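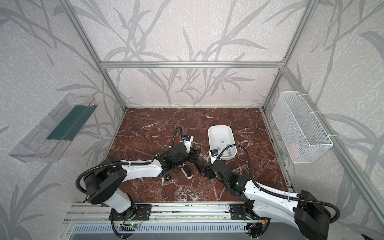

Ticket 218 — Scheduled exports from Gellora stop partway through
Status: Resolved
Opened by: Hamish Pringle, Tarura
Assigned to: Grímur Hallgrímsson, Overgaard support
Product: Gellora, self-hosted

Hamish Pringle, 8:40 a.m.
Our nightly order export has been coming out short. It should have every order from the previous day. The last three files all stop at exactly 1,000 rows, and there were more orders than that each day. No error in the job history, it says Completed. If I run the export by hand from the Orders page I get the full file. We upgraded at the start of December and I think the short files started after that, but I can't swear to it, as our volume was lower before.

Grímur Hallgrímsson, 9:15 a.m.
Thanks. Please send the following:
The export log for last night's job (Settings, Jobs, Download log)
The export profile, saved as a file
Whether the job runs under a user account or the service account

Hamish Pringle, 9:52 a.m.
Log and profile attached. It runs under the service account. The manual export was under my own login, which is an admin.

Grímur Hallgrímsson, 10:30 a.m.
The log has this near the end:

fetch page 1 status 200 rows 1000
next page token: none
job complete

The job asks for the first page, gets it, and then gets no token for the next one. It takes that to mean there is no more data. That is why you see Completed and no error.

Please log in as the service account, if you can, and run the same profile by hand. I want to know if the account matters or if it's the scheduler.

Hamish Pringle, 11:20 a.m.
Had to reset the password to do that, so I updated it in the job too. Result: short file, 1,000 rows. Same profile under my login gives the full file. So it's the account.

Grímur Hallgrímsson, 11:45 a.m.
Good, that rules out the scheduler. Open the service account under Users and look at the role. Is "Read paged results" ticked? It was split off from "Read orders" in the new version. Admin roles get it on upgrade, custom roles do not.

Hamish Pringle, 12:10 p.m.
Not ticked. The role is one we made ourselves, called Pullus after the old warehouse system. I've ticked it and saved. Ran the job again and still 1,000 rows.

Grímur Hallgrímsson, 12:25 p.m.
Role changes don't apply to a session that is already open, and the job runner keeps its session. Restart the job runner service — not the whole server — and run it once more.

Hamish Pringle, 1:05 p.m.
Restarted. Full file this time, and the row count matches the Orders page. I'll leave this open until tonight's run is done.

Hamish Pringle, 8:35 a.m., next day
Overnight file is complete. I also re-exported the three short days by hand and sent them to accounting. Fine to close.

Grímur Hallgrímsson, 9:00 a.m.
Closing. I've asked for a line about custom roles in the upgrade notes, and filed a separate request for the job to show a warning when a page comes back full with no token. If you have other custom roles that run exports, check them for the same box.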